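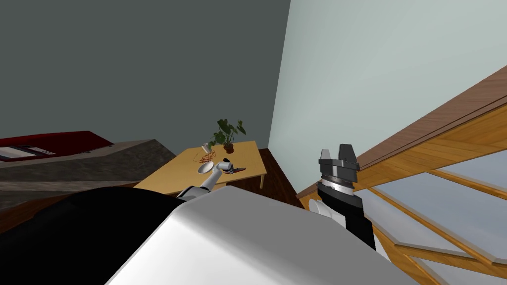 ## Prinano: progress report to Sornus, 29th January

Prepared by Jolanta Nowakowski. Technical lead: Lukian Fedoruk.

### Work completed

The aim of this phase is to find out whether a grasping policy trained only in simulation holds up when the tabletop is shared with unrelated household objects. The generator now builds furnished rooms in place of the bare test cell used until May. Tables are dressed with items of mixed size and shape, such as bowls, cups, potted plants and thin objects that lie flat on the wood. Both arms are simulated, and each grasp uses one of them.

Training used 1,000 generated layouts. Evaluation used a held-out set with 30 attempts per object class, scored by Lyle Benavides from the simulator state.

### Results

Overall grasp success on the held-out set is 76 percent. Flat, elongated objects remain the weakest class. The usual failure is a closing height set slightly too high, so that the fingers meet above the object. Adding a wrist view to the policy input reduced this error, and all runs since have used it.

Long models with fine parts on top are treated as a separate class. The ship is the reference object for that class: its gun barrels are thin enough to be lost in the depth channel, and the hull narrows toward the bow, which leaves the planner few parallel surfaces.

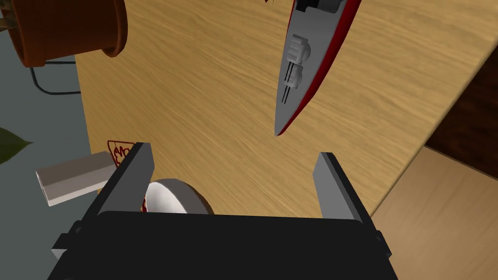 Approach direction matters more here than for any other class. Raymonde Charbonneau compared approaches from the bow with approaches across the hull. The second gave steadier contact, but it needs more clearance on both sides - a problem on crowded tables.

### Open issues

- Contact settings in the Prultetti physics module still let light objects slide after release.
- Render time per layout is 5 seconds, above the figure in the work plan. Brock Turcotte is testing a smaller texture set.

### Next period

Repeat the evaluation with revised contact settings, then begin transfer tests on the Cormier bench. No change to the budget is requested.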